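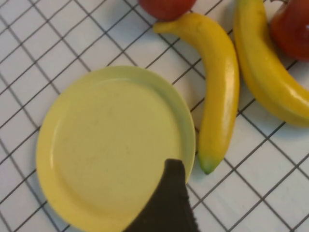

Werkthorpe gets its big summer update

29/08/2023

If you have been reading this newsletter for a while, you already know we have a soft spot for Werkthorpe, the slow and slightly muddy village-building game from the small team at Pundside. We have lost more evenings to it than we would like to admit, mostly spent moving the same bakery back and forth across the same lane. So you can imagine how pleased we were when the new update landed on PC this month, and how little else got done around here afterward.

The headline addition is the river. Up to now the water in Werkthorpe was there to look at, and to get in the way when you wanted a straight road. Now you can run barges on it, build landings, and send your turnips and timber downstream to Bucur, a new market town that sits at the far end of the map and buys nearly anything you can get to it. Prices in Bucur move with the seasons, so a barn full of apples that earns next to nothing in fall can pay for a whole new street if you are patient and keep it until spring. (We were not patient. We sold everything the first week and had to borrow from the mill.)

There are 17 new buildings in all, and we have put up most of them at least once. The ropewalk is our favorite — it is absurdly long, it fits nowhere, and the workers wave at each other from opposite ends. The boatyard takes up a good deal of space too, so leave room along the bank before you start laying out cottages. The old limit of 253 villagers has gone up to 300, and on our aging office computer the game still runs about as smoothly as it did before, apart from a short hitch whenever an autosave kicks in.

Longtime players will want to know about the saves. Your old villages will open without trouble, but the river features stay switched off unless you start on a fresh map. We were a bit sad about that, having put a whole winter into a hilltop town with a very fine church. Pundside says it is looking into a way to bring older maps across, with no promise of when, and we would keep a backup copy of anything you care about in the meantime.

A few smaller things we liked: you can finally rotate fences while placing them, the goats no longer get stuck behind the chapel, and the rain sounds different on thatch than it does on slate. The tutorial has been rewritten as well, and it is a good deal kinder to newcomers than the one we stumbled through. If you bounced off the game the first time, it may be worth another hour of your evening.

The update is free for anyone who already owns the game. Console players have longer to wait, we are afraid — Punano, who are handling that version, have only said that it is in testing and that the controls for barges need more work.

We are putting together a page of reader villages for the next issue, and we would love to see yours, finished or otherwise. Send up to 6 screenshots by replying to this email, and tell us what your village is called and how you would like to be credited.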